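About Us

Neston Manipulation is a small research lab that teaches two-armed robots to put things where they were asked to put them. We have been at it for long enough to know how modest that sounds, and how much of a Sunday it can eat.

The lab grew out of a contract we did for Trullow, a packing firm that wanted a robot to sort mixed cartons onto shelves. The robot could pick up a carton on the first morning. It could put one down by lunch. Getting it to put down the right carton in the right place, after someone had shuffled the others, took the rest of the contract and a fair piece of the next one. Trullow got their shelves sorted in the end, partly by us. We got a research question.

What we work on

Most robots that learn from demonstrations learn the whole job in one lump. A person steers the arms through the task many times over, the software watches, and then it tries to do the same. This works well until the table looks different. Swap two boxes and a robot that seemed to understand "put the red one on the rack" reveals that it had understood "go to the middle and close your fingers."

Our method is called Vara. It splits each demonstration into two questions: which object matters right now, and what should the arms do about it. The first part is trained on a lot of shuffled tables. The second never gets told where on the table it is, only where the hand is compared to the object it is meant to care about. Keeping that secret from it was the hard part, because learning systems are nosy, and ours kept working out its position from the edge of the mat.

We also change the order of things on purpose. Demonstrators are creatures of habit and will start with the same corner every time if you let them. Jonas Ortner, who founded the lab and did most of the early steering himself, turned out to have a strong preference for the left. The first version of Vara inherited it faithfully.

What we found

We trained on 1,219 demonstrations and then ran 568 test trials on layouts the robot had never been shown. The single-lump version of the software, trained on the same demonstrations, finished 17 percent of them. Vara finished 73 percent. We were pleased with that for most of an afternoon, and then we looked at the failures.

A good many were dull: a box nudged over on the approach, a grip too near the corner. The more interesting ones came when two boxes of the same color were both close to the hand. Vara would choose one, set off, reconsider, and hover between them like someone at a buffet. We now make it stick with its choice for a short stretch before it may think again. It looks more confident, and it drops fewer boxes. The dithering is not cured, and the December write-up has a section on it that is longer than we would like.

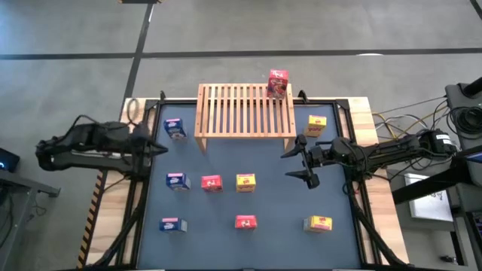 On the bench: color sorting and the slatted rack

Red, blue and yellow boxes are our standard test set. The rack gives the arms a second height to deal with, and boxes of the same color let us check whether the robot has picked an object or merely a shade. Slats turned out to be a good choice for a reason we can't take credit for. A box set down carelessly on a solid shelf can be slid into place, while slats catch a low corner and make the mistake obvious to everyone in the room.

Working with us

We are a research group first, which is a polite way of saying that our deadlines have opinions of their own. We do take on joint projects when the problem is a good match. The current one is with Gatti, who pack dry goods in short runs and change their cartons more often than any robot would wish. They send us the layouts that give their line trouble, and we send back results, including the bad ones.

Visitors are welcome by arrangement. Please bring closed shoes and, if you have one, a box you think will cause difficulties. We keep a shelf of them. If you would like to come by, talk about Vara or tell us we split the problem in the wrong place, write to the lab office and someone will answer, usually Jonas, usually late in the evening.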